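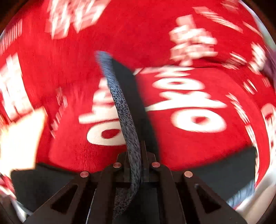
Red fabric with white lettering and graphics.

Last updated: July, 4:43 p.m.

ZUKIX TO STORES: STOP CALLING IT "SOFT" AND SHOW US THE WASH RESULTS

PILLVILLE – Zukix, the fabric care workshop, today opened its summer check of printed fabric goods with a blunt message for the people who sell them. A fuzzy red surface and crisp white print look great on a shelf. The company wants to know what they look like in spring.

"Every label we read says the print is made to last," said Isabelle Simard, who runs the check. "Last how long? Through what? I have asked that question a lot and mostly I get a brochure back."

The check covers 241 printed fabric items handed in by Pillville households, from throws and cushion covers to bags and sweatshirts. Each will go through 80 washes at the workshop's Ravance Street site. Staff will look at pilling, color loss and cracked lettering after every tenth wash, and the notes will be posted whether or not they flatter anyone.

Red with white is the pairing Simard trusts least. Deep red dye has a habit of creeping into pale print, she said, and a brushed surface makes it harder to keep the edges of letters sharp. She is also doubtful about the usual advice to turn things inside out and wash them cool. Zukix will test that advice on 43 of the items and wash the rest right side out.

"Maybe it works. I do it at home myself," Simard said. "But I do plenty of things at home that I couldn't prove."

Zukix is making no promises about its own services, either. The company sells a print-care rinse under the name Võ, and the rinse will be used on a separate group in the same check. If it makes no difference, the posted notes will say so, and the wording on the bottle will be changed.

Households that handed in items will get them back at the end with a copy of the wash notes. Worn-out pieces will not be replaced, a point set out on the drop-off form. Drop-off is now closed.

First notes are due after 2 rounds of inspection. Zukix will not name a best buy at that stage and asks stores not to quote early results on tags or signs.

Press contact: Isabelle Simard, Zukix, Ravance Street, Pillville

Related items
Does a fabric shaver shorten the life of a throw?
Võ rinse: changes to the label
Drop-off form and terms
Cushion covers: what "colorfast" leaves out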